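29/11/2018
Posted by the Brornside bench team

Right, picking this one up again as it's still marked open. The short version for anyone new to the ticket: we're collecting table-clearing examples for the Redix model, and 16 of the 33 takes I sent over got thrown out by the checker at Ellwood. The reason given each time was "object lost", which told me next to nothing!

First thing I tried was the obvious one, swapping the memory card and restarting the logger. No change. Then I went through the rejected takes one by one with a cup of tea (it took most of the afternoon) and every one of them was a plate take. Cups were fine, and so were all the small bits and bobs.

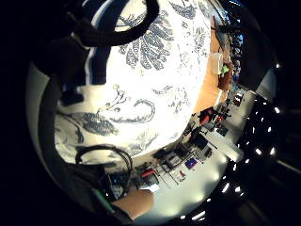 The checker wants to see the thing being picked up and the place it's going to, both at once, for most of the take. With a cup that's easy. With a big plate held this close it's a struggle - the blue leafy pattern fills a huge chunk of the view and the table only gets what's left on the right, with the white cup still on it. My hunch is that the tracker loses the rim under the black fingers and then gives up on the whole plate, but I can't prove that from my end.

So yesterday I did nine more plate takes, going slower and pausing for 2 seconds before each lift. Seven passed, two didn't. Much better, though I'd call it a workaround and I don't fancy redoing the whole August batch like that.

Could someone at Staltier check whether the "object lost" limit can be loosened for plates only? I've left the rejected takes where they are, so please don't clear that folder yet. I'll carry on with cups in the meantime. Leaving this open.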